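Shop Tips for the Busy End of Haying
Posted Jul 11, 2021
Filed under: Farm Shop, Odds and Ends

Second cutting is down and I have maybe an hour before it needs the tedder, so this is going up quick. Been meaning to put these in one place since June. Most are small. A few I learned from the old parts counter in Galtham before it closed, a few came in by email, the rest are just what I do in my own shop. Skip what you already know.

Grease

Wipe the fitting first. Every time. Rag on the gun, tied to the hose with baling twine so it can't wander off. If you pump through dirt you've put the dirt in the bearing.

Fitting won't take grease? Crack it loose a quarter turn and try again. Still no – take it out, see if grease comes through the fitting in your hand. If it does, the passage is plugged, and you'll be in there with a bit of wire and some diesel. If it doesn't, new fitting. They're cheap. Keep a coffee can of straights and 45s.

Paint marker on the hidden ones. I put a yellow dot on the frame near every zerk I have ever missed. The baler looks like it has a rash but I haven't skipped the pickup cam bearing in three summers.

Store the gun upright and let off the plunger when you hang it up. Less of a puddle on the bench.

Hours

Write them down. Not on the calendar, not on the back of a feed tag. On the machine. I use a strip of white duct tape inside the toolbox lid and a pencil, because marker fades and pencil doesn't. Mine currently reads 1,263 oil, 1,353 air filter. Next oil is due at 50 past whatever I decide the last one was, on the little tractor anyway. The big one goes a lot longer, check your book. Don't take an interval off some guy's web page, mine included.

The loader tractor rolled past 2,399 last week with no tape on it at all. So I had to guess. Do as I say.

Bolts and pins

Shear bolts: buy the right ones. Same grade as the book calls for, and buy a box. A harder bolt that "never breaks" just moves the break to someplace that costs real money. Tape four of them inside the shield with the nuts already spun on.

Hitch pin clips, same deal. I lose one a week. A length of chain with ten clips snapped along it hangs by the door, grab one on the way out.

When you pull something apart and it has different length bolts, poke them through a piece of cardboard in the same pattern they came out. Sketch the cover on it first. Doesn't need to be pretty. I've still got the cardboard for the gearbox off the Tallard rake and it's saved me twice.

Rusty nut, no torch (and no torch anywhere near chaff please): penetrating oil tonight, again in the morning, then tighten a hair before you loosen. Six point socket. If it's going to round off it'll round off with the twelve point.

Sorting the bench

Clear the whole top one time. Everything on the floor. What goes back up is what you used this month. The rest gets a shelf or gets hauled off. I found two tape measures and a bridle.

Open bins beat drawers for anything you reach for with greasy hands. You can see in them and you don't get black fingerprints on every handle. Colors help too, if you stick to them. One for good parts, one for cores and stuff to take to town, one for "what is this." When that last one is full, dump it. You weren't going to figure it out.
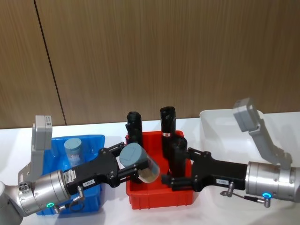
Blue, red and white, side by side on a white top.

Light colored bench tops are worth it by the way. I painted mine with leftover porch enamel and I can find a dropped e-clip now. Shows the dirt, sure. Wipe it. A recoat every other winter.

Magnets: one strip along the back edge for the sockets you use all the time. Keep them away from anything with a hour meter display or a moisture tester, I don't know that it hurts them but I don't want to find out.

Belts and chains

Take a photo of the belt routing before you touch it. Before. Then print it and put it in a zip bag behind the shield. The sticker that came from the factory is always the first thing to peel.

Write the belt number on the shield in paint marker while you're at it. When one lets go at suppertime you can call it in from the field instead of driving home to look at a shredded piece of rubber with no numbers left on it.

Roller chain, oil it warm. Right after you shut down and everything has quit moving, key in your pocket. Oil soaks into warm chain a lot better than cold. Old engine oil is full of grit, don't use it. Bar oil is okay in a pinch but it flings less if you give it the night to soak in.

Half links are a bandaid. If you're adding or taking out links to keep up with stretch, the sprockets are going too. Look for teeth shaped like a shark fin.

Hydraulics

Caps on the couplers. I know. But every speck on that male end goes in the tractor. No caps? A sandwich bag and a rubber band. Wipe both ends, then plug in.

Color your hoses. Two zip ties on the pair that runs the tilt, one zip tie for the lift, whatever makes sense to you. Electrical tape works till it gets oily and slides off.

Never feel for a leak with your hand. Not with a glove on either. Piece of cardboard on a stick, or a long piece of wood, and stand back from it. Oil under pressure will go right through skin and it looks like nothing at all, a pinprick. If it happens that's an emergency room trip right then, tonight, and tell them what it is. Loader down on the ground and the pressure bled off before you put a wrench on any fitting.

Coupler won't push in because the implement has been sitting in the sun: the oil swelled and there's pressure behind it. Park in the shade next time. Or get one of those bleeder gadgets. Don't whack it with a hammer, you'll mushroom the end.

Blocking up

Cribbing. Not concrete blocks, they crumble and there's no warning. I cut up old 6x6 posts into two foot chunks and painted the ends orange so they don't end up in the burn pile. Stack them crossways like a log cabin. A jack is for lifting, then the wood holds it. Wheels chocked both sides.

Mower deck or a haybine head has a stop valve or a pin for a reason. Use it even for a two minute job. Especially a two minute job.

Batteries and wiring

Spade connectors on trailer lights will green up every spring. Dab of dielectric grease when they're new. Baking soda and water for the battery tops, rinse, let dry, then a little grease on the posts. Ground cable off first, on last.

Mice. Peppermint oil did nothing for me. Dryer sheets, nothing. What worked was leaving the hood propped open in the shed, they don't like the light, and keeping the sweet feed out of that building. Check the air intake before you start anything that's sat for a month.

Keep a spare of every fuse size in the cab. Film can if you still have one, pill bottle if you don't.

Twine and net

Store it off the floor, out of the sun, on its flat side. Sun kills plastic twine faster than you'd think. Mark the rolls with the year and use the oldest first.

Hang the empty bale bag it came in on a nail and stuff all the cut twine in there as you feed. Full bag, tie it off, gone. Twine left laying around ends up wrapped on a spindle or inside a cow.

From the mail

A reader over by Gomport saves the blue plastic tops off drench jugs for parts cups. Seems good, they stack.

Another one runs a box fan with a furnace filter taped on the back while grinding. Tried it. Filter was grey in one evening so it's catching somthing. Wear your mask anyway, and not while there's sparks heading at the fan.

Somebody asked what I do with sickle sections. Worn ones get saved for scrapers, grind the points off first. Good for caked dirt under a deck. Put them in a can with a lid, not loose in the toolbox, ask my thumb.

And for the person who wanted the hand cleaner recipe: there isn't one. Dish soap and sugar. Rub it in dry, then water.

Still to write up – tire ballast, welding table, and how I fixed the shop door so it quits jumping the track. Probably not till third cutting. Tedder's hitched, going.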